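El comedor de Zerley, cuentas de marzo y cambios de turno 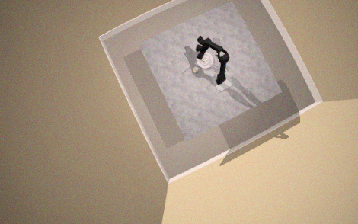
Iason Giannakopoulos
Coordinador de cocina y redactor (a ratos) del boletín

Voy rápido que tengo el arroz al fuego, literal.

Marzo cerrado. 173 menús servidos en la última semana del mes, récord para nosotros, y eso con la campana extractora a medio gas hasta que vinieron los de Skarton. Ya funciona. Hace un ruido raro al arrancar, un silbido, dicen que es normal. Si a los diez minutos sigue silbando, apagar y llamarme.

Lo de los precios. Sí, sube el menú. Lo he pospuesto todo lo que he podido pero el aceite está como está y la verdura de invierno ha venido cara y fea. Los socios siguen pagando la cuota igual, lo que cambia es el suplemento del segundo plato cuando es pescado. Está colgado en la puerta, al lado del horario. Quien tenga dificultad que me lo diga en privado, se arregla, como siempre se ha arreglado. No quiero que nadie deje de venir a comer por esto.

Turnos. El de fregar de las 15:30 pasa a las 15:45. Motivo: los de la segunda tanda se levantan tarde y teníamos a la gente del fregadero con los brazos cruzados y luego corriendo. El de montar mesas queda igual. El de pelar, tambien igual, pero por favor llegad con el delantal puesto, el cuartito de los abrigos es un embudo a esa hora. Y los cuchillos de puntilla vuelven al cajón de la izquierda. El de la izquierda según se entra. He encontrado tres entre los trapos.

Proveedores. Cambiamos de legumbre. La de antes nos la traían en sacos de 50 kilos y no había quien los moviera, la espalda de más de uno lo puede contar. Ahora la trae Estari, en sacos pequeños, un poco más cara por kilo, pero el garbanzo es mejor, se hace entero y no suelta la piel. El primer cocido con ellos gustó mucho. La lenteja todavía no la he probado. El pan sigue siendo de donde siempre, y no, no vamos a cambiar a pan de molde, me lo han preguntado ya varias veces y la respuesta es la misma.

El menú de las próximas semanas. Entramos en temporada de guisante, alcachofa tardía, habas. Las habas las haremos con menta, sin jamón, y aparte un cuenco con el jamón para quien quiera. Así comemos todos del mismo perol y nos ahorramos el jaleo de las dos ollas. Vuelve la menestra. Vuelve el arroz al horno. Las croquetas se quedan en suspenso hasta que tengamos más manos, hacer 124 croquetas entre dos personas un mediodía no lo repito, aún me duele la muñeca.

Aviso de alergias, esto léanlo aunque no lean lo demás. La hoja de alergias se ha pasado a limpio y hay nombres a los que les falta la firma. Sin firma no puedo saber si está actualizada. Está en la carpeta verde, encima de la nevera pequeña. Frutos secos, marisco, huevo, gluten, lo que sea. Si uno viene con invitado, también el invitado. El romesco lleva almendra, siempre, y a partir de ahora va con cartelito.

El huerto de Rweyemamu nos ha mandado otra vez acelgas. Muchas. Muchísimas. Gracias, de verdad, y tambien hay que comérselas, así que habrá acelga en crema, acelga con patata y acelga en tortilla, y si alguien quiere llevarse un manojo a casa que lo coja de la caja del pasillo antes de las 17:00. A partir de esa hora lo que quede va a caldo. Si alguien tiene una receta de acelga que no sea ninguna de esas tres, papelito en el buzón. La de las pencas rebozadas ya me la han dado, la haremos cuando cambiemos el aceite de la freidora.

Taller de conservas. Se hace. Quedan plazas. Tomate no, que no es época, haremos alcachofa en aceite y limón encurtido en sal. Traer botes de cristal con tapa NUEVA, las tapas viejas no cierran bien y no me la juego con eso. Hay que hervirlas en casa o aquí, me da igual, pero hervidas. Se apunta uno en la lista de la entrada, con letra que se entienda.

Cosas perdidas: una bufanda gris, unas gafas de leer, una fiambrera con restos de lo que fue una ensaladilla (la fiambrera está limpia, la ensaladilla no se salvó). Se guardan hasta final de mes y despues se dan.

En la reunión del otro día salió lo de poner música en el comedor. Votos a favor 51, en contra menos de los que yo pensaba. Bajita, y solo en la segunda tanda. Los que comen en la primera y prefieren silencio lo siguen teniendo. La radio la pone quien esté en la caja y el volumen no se toca desde las mesas. Lo digo por alguien en concreto y él lo sabe.

Y falta gente para descargar los jueves... perdón, ya no, que han cambiado el reparto, falta gente para descargar el día que venga el camión, que avisaré en la pizarra con tiempo. Es media hora. Hay café después y bizcocho si ha sobrado.

Las sugerencias, en el buzón o a mí, pero a mí no entre la una y las tres que estoy en los fogones y no me entero de nada, digo que sí a todo y luego pasa lo que pasa.

Os dejo que huele a que se agarra.

Iason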